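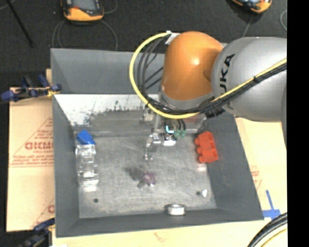
Begehung Lagerhalle Firham, Regale und Verkehrswege
Stand: September 2018, letzte Begehung im Juli

Bewertung: **i. O.** / **Mangel** / **offen**

## 1. Regale

- [x] Belastungsschilder an allen Feldern lesbar: **i. O.**
- [ ] Stützen ohne Verformung: **Mangel**
 Stütze an Feld 72 vorne eingedrückt, Feld ist leergeräumt und gesperrt. Ersatzteil bei Troten angefragt, Liefertermin fehlt.
- [x] Sicherungsstifte der Traversen vollständig: **i. O.**
 Im Juli fehlten zwei in der untersten Ebene, inzwischen nachgesetzt.
- [ ] Durchschubsicherung hinten: **offen**
 Oberste Ebene nicht geprüft, Hubbühne war bei Flodia im Einsatz. Nachholen.

## 2. Verkehrswege

- [x] Hauptgang frei, Breite gemessen 330 cm: **i. O.**
- [ ] Nebengang zur Packzone: **Mangel**
 Leerpaletten abgestellt, Restbreite 90 cm. Wurde während der Begehung geräumt. Stellplatz für Leerpaletten neu markieren, die alte Markierung ist kaum noch zu sehen.
- [x] Boden ohne Löcher und Stolperkanten: **i. O.**
 Ausbesserung am Tor hält.

## 3. Notausgänge und Brandschutz

- [x] Türen von innen ohne Schlüssel zu öffnen: **i. O.**
- [ ] Rettungszeichenleuchten: **Mangel**
 Leuchte über dem Ausgang Nord dunkel. Auftrag 566 an die Haustechnik.
- [x] Feuerlöscher zugänglich, Prüfplaketten gültig: **i. O.**
- [ ] Flucht- und Rettungsplan aktuell: **offen**
 Der Aushang zeigt noch die alte Trennwand zur Fläche Onuoha. Neuer Plan liegt im Entwurf vor.

## 4. Erste Hilfe

- [x] Verbandkasten vollständig: **i. O.**
 Kühlkompressen laufen demnächst ab, mitbestellen.
- [ ] Augenspülflasche am Ladeplatz: **Mangel**
 Halterung vorhanden, Flasche fehlt.

Feld 72 erst nach Abnahme der neuen Stütze wieder belegen.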